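Reading old pots at Matarau

November 2021

I came back from Matarau with dirt still in my boots and one notebook full of numbers. It was my second season there and I want to write down some things before I forget them.

The site is a small settlement above a river, and most of what we find is broken cooking pottery. In September we opened a trench 4 meters long on the north side, where the ground is darker. From this trench we washed and recorded 855 sherds. Most of them are body pieces, and body pieces say little to a beginner. The rims are better. With a rim you can measure the curve on a chart and learn how wide the mouth of the pot was, if enough of the edge has survived. We had 196 rims, and I drew almost all of them myself, some of them twice, because my first drawings had the wrong angle.

The angle is the difficult part. You put the rim upside down on a flat table and move it slowly until no light comes under the edge. Then you hold it so and draw the profile. My supervisor, Folasade Anozie, can do this in one minute. I needed 20 for my first one, and she still sent it back.
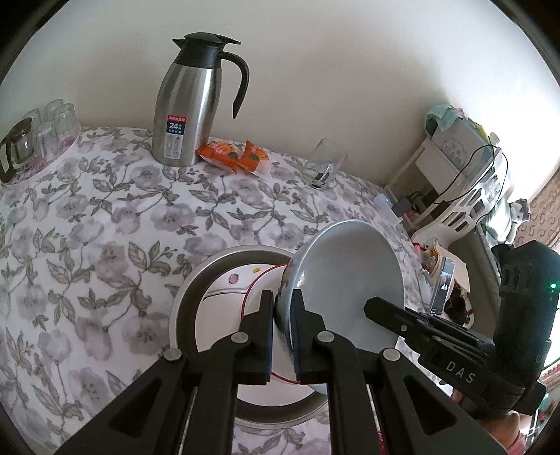 What surprised me was the soot. I expected to see it on the bottom of the pots, but on many sherds it is high on the shoulder, and the base pieces are quite clean. Folasade thinks that the pots stood directly in the embers, and the soot near the fire burned away again. I have read the same idea in other reports. For me it is still a little strange — I would like to cook in such a pot and look at the result.

We also kept unwashed pieces for residue analysis. These went into foil, without touching them by hand, and they are now waiting in the laboratory. Maybe we will learn if it was fish or grain, or both. The results will not come before spring.

Next I must finish the catalog and correct the numbers for two bags which got the same label. That was my mistake, and I found it only on the last evening, when the boxes were already closed.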